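Small labs and the price of a water test

Gridden lost its water testing laboratory in January. The work went to a larger site outside Trolthorpe, and the council said residents would notice no difference. I live at the end of a private supply shared by 8 houses, and I think the council was wrong.

A sample used to be a short errand. You filled the bottle, drove it down before lunch and had a result in five days. The van now calls once a fortnight and the wait is 21 days. The fee has gone up as well. For a household with a borehole and a new baby, three weeks of boiling every kettle and pan is a long time.

The case for the bigger laboratory is that it handles more samples for less money. I accept that. Work set out in racks and plates is cheaper per test than one person with a row of bottles, and it may well be more even in quality. 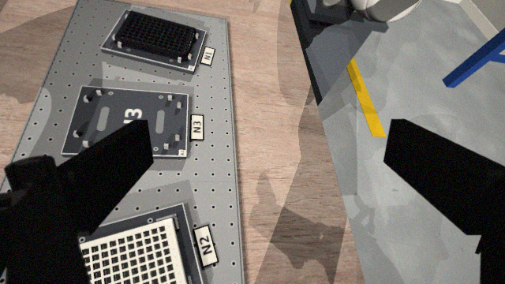
One reader in Griva wrote to say that I was being sentimental, that the old laboratory was shut for half of every summer and that a slow result you can trust is better than a quick one you can't. That is a fair point about the summers. I would still say that opening hours could have been mended for a good deal less than the cost of moving.

My main objection is to how the saving was worked out. The laboratory's costs were counted and ours were left out. Bottled water costs money, and so does a second test when the first sample has sat too long before collection. None of that appears in the council's figures, so the move looks cheaper than it is.

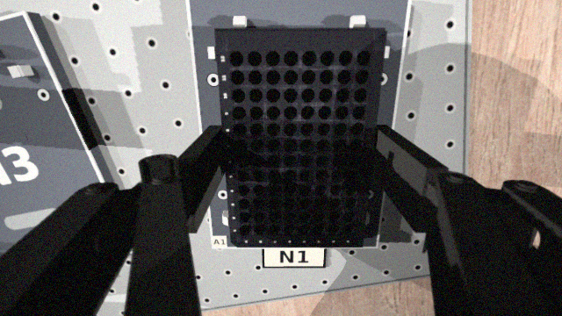

A 96-well plate in slot N1.

Cheon faced the same choice and kept a counter open in the town, two mornings a week, with the testing itself done elsewhere. People hand in their bottles and ask their questions, and results come back in 10 days. It isn't perfect — the counter is in a basement with no parking — but it is used.

Gridden could do the same. The old building is still standing and the council still pays to heat it.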